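Panel door: paint flat or hanging? Sagging in the grooves

Forum index > Interior finishing > Doors and trim

sembridge_finish
Location: Sembridge
Posts: 2947
I have a set of recessed panel doors to do in dark gray waterborne enamel, satin. The first one was sprayed hanging from two hooks in the top edge. The flat faces came out fine. The grooves around the panels sagged at the lower corners, and there is dry spray on the upper groove walls. Tip is a 310, pressure as low as it will go without tails. Product is Trustudico cabinet and door enamel, unthinned.

Do I lay the rest flat or change the spray schedule?

kerf_and_a_half
Posts: 388
Lay them flat. A groove on a vertical door is a small shelf at the bottom and a small ceiling at the top. Material collects on one and misses the other. On a flat door the groove holds whatever you put in it and it levels.

Spray the grooves first with a light pass from each side, then the faces. If you do the faces first you get double film in the grooves, and that is where your sag comes from.

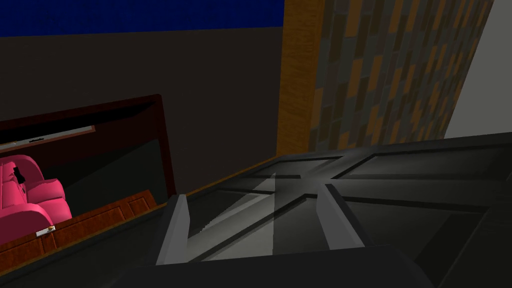

The other thing is recoat time. The can says four hours, but film in a groove is thicker than film on a face and cures behind it. I leave 24 hours between coats on anything with a molded profile. Sanding at four hours will pull the paint out of the inside corners every time.

ridgeline_pm
Posts: 1106
Disagree on laying flat as a general rule. Three problems with it:

1. Dust. A horizontal surface collects it for as long as the film is open. A hanging door collects much less.
2. Floor space. A rack of doors flat takes up the shop.
3. You can only do one side per cycle. Hanging, you do both faces and the edges in one go.

The OP's sag is an application problem. A 310 on a narrow profile is putting down too much. Go to a 308 fine finish tip, move faster, two thin coats. I hang everything and I don't get runs.

kerf_and_a_half
Posts: 389
One side per cycle is true. Dust depends on the room. Wet the floor, shut off the forced air, and it is not an issue with a product that skins over as fast as this one.

I would also point out that dark colors are less forgiving. A small ridge in white disappears. In charcoal it catches the light along the whole groove.

sembridge_finish
Posts: 2948
Shop is heated but not with forced air. Floor space is not a problem, I have the Barnano stands and room for all of them.

Does anyone mask the panels and brush the grooves separately?

ibarra_millwork
Posts: 512
No. You will have a tape line at every corner and you will spend longer fixing those than you would sanding out a sag.

For reference, the layout I would call difficult is the one with long panels meeting at a center cross and a small square one up near the top edge. Material builds at the crossing because every groove pass overlaps there. Release the trigger before the crossing and pick it up on the other side.

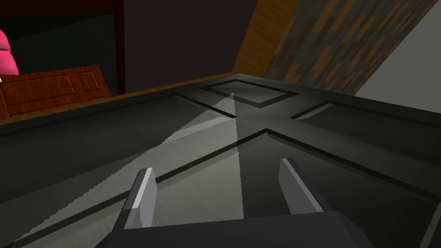 Dark gray panel door lying flat, grooves meeting in a cross, small square panel near the far end.

ridgeline_pm
Posts: 1107
Agree on releasing at the crossing. That applies in either position.

What grit is the OP using on the sag he already has? If it is still soft underneath he should leave it alone for now.

sembridge_finish
Posts: 2949
100 to knock it down, then finer.

kerf_and_a_half
Posts: 390
100 is too coarse for enamel in a groove. You will see the scratches through two coats of satin. Use a sharp scraper on the run itself, then 220, then a gray pad for the profile. Spot prime if you go through.

ibarra_millwork
Posts: 513
Seconding the scraper. Also check that your pressure gauge reads right. Mine said around 3000 with the pump turned all the way down and it was the gauge.

sembridge_finish
Posts: 2950
Gauge is new, but I will check it against the old one. Going flat on the next door with a 308, grooves first. The sagged one can sit until it is hard all the way through. Will post results for both.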